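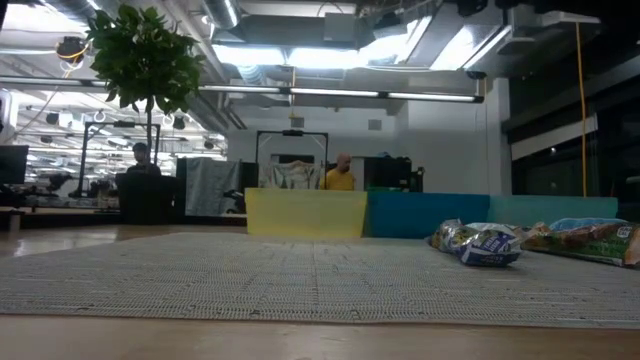

Cell 5 worktable with two snack bags on the gray mat and the foam blocks along its far edge.

LATNESS AUTOMATION WORKSHOP
Minutes of the Cell Maintenance Meeting, Tuesday

The meeting was called to order at 10 a.m. The minutes of the May meeting were approved as written.

1. Setup of Cell 5

The setup sheet for Cell 5 was reviewed. It was agreed that the gray woven mat remains the standard work surface for handling soft packages. The mat is to lie flat across the table and be checked for wrinkles at the start of each shift. Replacement mats will be ordered under the Grendadero supply account.

The yellow, teal and aqua foam blocks are to stay end to end behind the mat. Any block that has moved is to be reset before the arm is powered on.

2. Gripper

The Flostar gripper was reported to lose its hold on foil packages placed at an angle. The left finger pad was found worn and has been replaced. Closing force was returned to setting 7 — the value on the original setup sheet — and the change was entered in the cell log. The spare pads now in the drawer are the last of the old stock.

3. Camera check

Reflections from the overhead lights on shiny packaging were discussed. Members favored a change in exposure before any change to the light fixtures. A test will be run with foil bags and printed bags in turn, and the results will be brought to the next meeting.

4. Routine care

The weekly care list was amended as follows:
— Wipe finger pads with a dry cloth.
— Inspect the arm cable for rubbing at the second joint.
— Run the homing routine and record any error code.
— Test the emergency stop from the operator's side.

Error 17 was recorded twice during homing. The base connector was reseated and the error has not returned. The item stays open.

5. Other business

The request from the Dow Street site for a copy of the Cell 5 setup sheet was approved, subject to correction of the gripper page.

The meeting was adjourned at 10:45 a.m.

© Latness Automation Workshop | Contact the office | Back to top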